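Maltport Community Help
Work and employment

Robots coming to our packing line, what happens to the hand packers?
Posted 2025-07-03 by saltmarsh_kev

I work at the Dollura warehouse in Urilthorpe, on small goods. We were told in March that part of the packing is being automated, and 14 of us have been asked to do 7 weeks of "task demonstration" first, on the same pay. Has anyone been through this? Do the jobs go afterwards, and can I say no?

pipitlane
Depends on your contract. Ask HR.

oldgantry
We had it at Janjua. Thirteen of us did the demonstrations and then the machines took over the light picking. No one was laid off in my section, but two people who left weren't replaced, and the shifts were changed. What's left is the awkward stuff — odd shapes, split boxes, anything the machine rejects. It is slower work and the target stayed at 300 a shift for months until the union rep got it lowered. Ask about targets before you start, and get the answer in writing.

Demonstrating is dull but not hard. You pick things up and put them down with the hand gripper, over and over, a bit slower than you would normally. 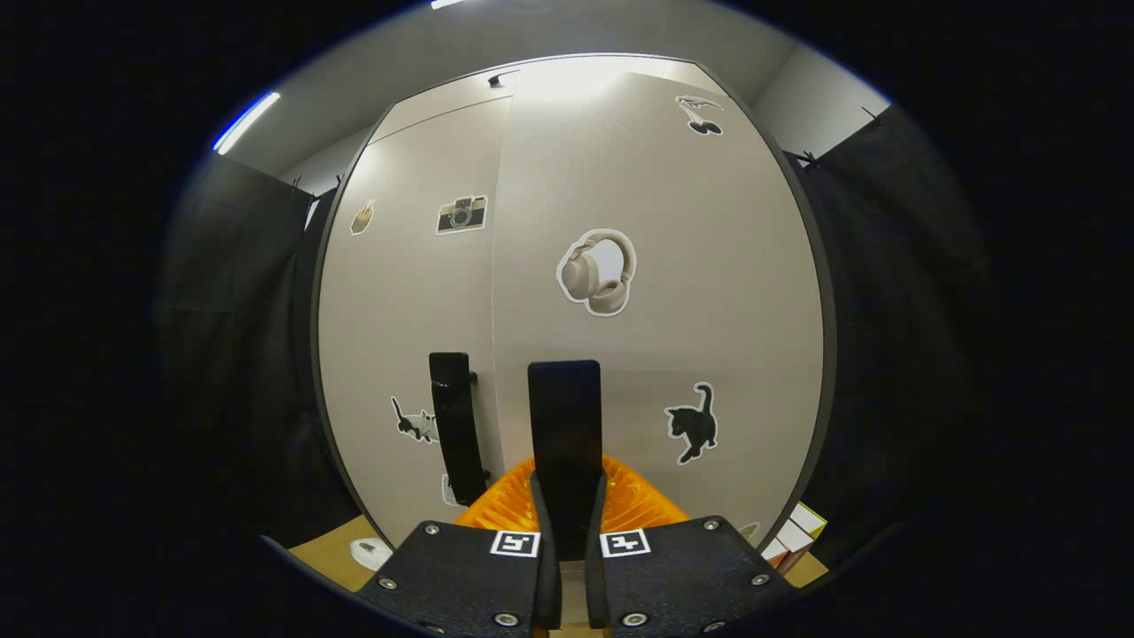

My wrist ached for the first fortnight, so ask for breaks and swap hands if they let you. Also ask who keeps the recordings and whether they can be used to judge your speed. Ours said no to that, and it went in the agreement. As for refusing, two of ours did and stayed on goods in — but check your own contract, as pipitlane says.

loose_pallet
Same at my place, except they cut the evening shift. I'd start looking now.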